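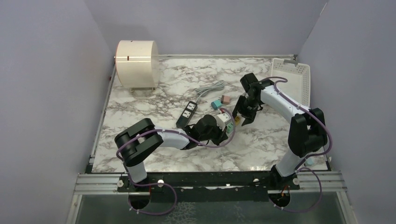
The plug and the patience

Robots can dance on a stage and walk up a hill. I went to Vornby to ask if they can do the small jobs in my kitchen drawer

By Yara Hamdan
21 January 2026

In my flat there is a power strip behind the sofa, and twice a week I lie on the floor to put something in it. I do not think about this work. My hand finds the socket, turns the plug a little, feels that it is wrong, turns it back and pushes. When I told this to Flor Cuadros she laughed, and then she asked me to do it again at her desk, slowly, with my eyes closed. She wanted me to say aloud each thing my fingers were doing. I managed two sentences.

Cuadros leads the handling group at Stilto, a small company which occupies the upper floor of an old print works in Vornby. Her people teach pairs of robot arms to do chores. They have no walking machine and no face with friendly eyes. They have arms, tables and a great number of ordinary objects bought in ordinary shops, and they have a list of tasks pinned beside the kettle. Some lines of the list are crossed out in pencil, which I found modest. Pencil can be rubbed away again, and I saw on the paper that it sometimes had been.

The task I had come to watch is called, on this list, "adapters". A power strip lies on a table with a white marble pattern. Near it are a few plug adapters in cheerful colours, teal and pink and green and yellow. The arms must take an adapter, bring it to the strip and put it in a socket. A child of five could do it, and we spend much effort to stop the child from doing it.

Why this should be hard

I had prepared myself for a lecture about intelligence. Cuadros spoke mostly about friction.

A plug, she explained, is a bad object for a robot. It must arrive in the right place, and also at the right angle, and also with the right force, and these three things disturb each other. If you push when the angle is wrong, the adapter turns in the fingers. If the fingers hold harder, the adapter sits better but the arm no longer feels the small movement which says that the pins have found the holes. And the strip itself is light. Push on it and it goes for a walk across the table.

"You hold it with your other hand," she said. "You don't know that you do it. We had to decide it."

This is one reason for the two arms. One may keep the strip in its place while the other brings the adapter. But then there are two machines in a space where a person would have two soft hands, and the two machines must not meet. Each arm here is white and black, with a purple cable that runs along it in loops, and when both reach for the middle of the table the whole thing looks to me rather crowded. I asked if they ever hit each other. Cuadros showed me a gripper finger with a corner missing. She keeps it in a mug with the pens.

The people in the room are calm about such accidents. What makes them nervous is something else, a task that works too well in the morning. The light changes, somebody moves the strip by the width of a hand, and the same programme which seemed so clever begins to press an adapter against plain plastic, politely, again and again.

How a robot practises

The method at Stilto is easy to describe. A person guides the arms by hand through the whole task, using a second pair of smaller arms as a kind of handle, and everything is recorded: what the cameras see, where the joints are, when the fingers close. After many such recordings a model is trained to imitate them. Then the person steps away and the arms try alone.

For the adapters the group made 1510 recordings. I repeat this number because it surprised me. I cannot think of anything in a household that I have practised 1510 times with full attention, except perhaps making coffee. Each recording takes 40 seconds when the operator is fresh and longer after lunch. The operators change places often. The work is more tiring than it looks, said one young man who had come from a job in a bakery, "because your hands want to be fast and the arms don't let you".

I was allowed to try. The handles are pleasant, well balanced and a little stiff. I closed the fingers on what I believed was the adapter and lifted nothing. At the second try I had it, and I was so proud that I forgot which way the pins should go. What I missed, all the time, was touch. I could see the adapter and I could see the socket, but there was no feeling in my fingertips at all, as when you try to thread a needle in winter gloves. I gave up before the operator asked me to, although I think he was near to it.

After that I judged the machines more kindly. They do not have good hands either. They have two hard fingers and a camera close to them, and through that camera the world is mostly black fingers and the thing between them. A socket is only a dark hole with slots at its sides. If the adapter stands before it, the hole is hidden in exactly the moment when one would like to see it.

On the screen beside the table I looked for a long time at the view from one of these cameras. I could read the words "4USB SOCKET" printed sideways on the strip, next to a column of USB ports, and a mint-green adapter sat in the right half of the strip, so wide that it went a little over the edge. Its neighbour socket was partly covered by it. Everybody who has owned such an adapter knows this small annoyance. I had not expected to find it here.

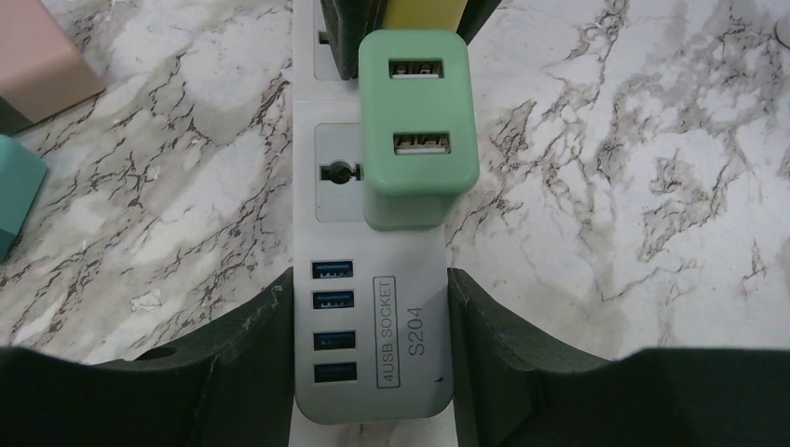
What the drawer at home would say

It is tempting to leave a place like this with a verdict. Yes, soon; or no, never. I tried to get one from Cuadros and she refused it in a friendly way. She prefers to speak of conditions.

If the table is known, if the objects are known, and if nobody is in a hurry, then her arms can do a surprising part of the list. Folding a hand towel is crossed out. Putting cups on a rack is crossed out. Sorting screws by length was crossed out, and came back after the supplier changed the box. The adapters are not crossed out. On the day of my visit the group was preparing a trial of 200 attempts with the strip placed differently each time, and Cuadros did not want to tell me what result she hoped for. She wrote it on a paper and put it in the mug, with the broken finger.

My kitchen drawer satisfies none of her conditions. It contains string, three tape measures, a candle and a charger for a telephone which I no longer have. To find one thing in it I move six others, and some of them are tied together. When I described it, an engineer at the next desk turned his chair round to listen, as people do when somebody tells about a mountain. He asked if I had a photograph.

There is also the question of the price, which in articles of this kind usually comes at the end and in small letters. An arm that costs more than a used car must do much plugging and unplugging before it is a reasonable purchase for a family. Cuadros agrees. She does not build for families at present. The customers who telephone her are workshops and repair firms, places where the same awkward movement returns all day and where it is difficult to find a person who will stay for it.

One of them is Enia, which refurbishes household electronics in a building across the river. I went there in the afternoon, on foot, with a map drawn by the bakery man. At Enia every device that comes in must be connected to power, looked at, disconnected and put on a shelf. Five people do this, standing. The shift leader showed me her right thumb, which has a hard place at the side from pulling plugs. She would give that part away tomorrow, she told me, and keep the looking. Looking is where she finds the faults: a smell, a key that comes up too slowly, a cover which somebody has opened before.

Enia will take one pair of arms from Stilto in April, for a period of testing. They will stand at the end of the line behind a screen, and they will get only one model of charger. "And if they are slow, they are slow," the shift leader said. "The new boy was slow also."

A matter of wrists

In the evening I ate soup with Cuadros in a café near the station called La Vornby, where the sockets are placed under the bench and each guest must bend down to find them. She had no battery left in her telephone. I watched her reach down with the charger while she went on talking to me about motors, and her face did not change, only her shoulder turned a little, and then the small light came on.

I asked her what had happened just then, in words, step by step.

She thought about it while the soup became cold. First there is the edge of the plate, she said. You go along the edge with one finger, and the finger tells the others. Then you put the pins down somewhere wrong, on purpose, because from a wrong place you can slide to the right one. Her arms do not yet do this well. They go to where they believe the hole is. The operators have begun to record the sliding, the wrong place first and then the right one, and she has some hope for it — but to show a mistake well is harder than to show a success, and they must practise it themselves.

The train home had sockets too, one under each window. Mine was loose, and I had to hold the plug in with my knee as far as the second bridge.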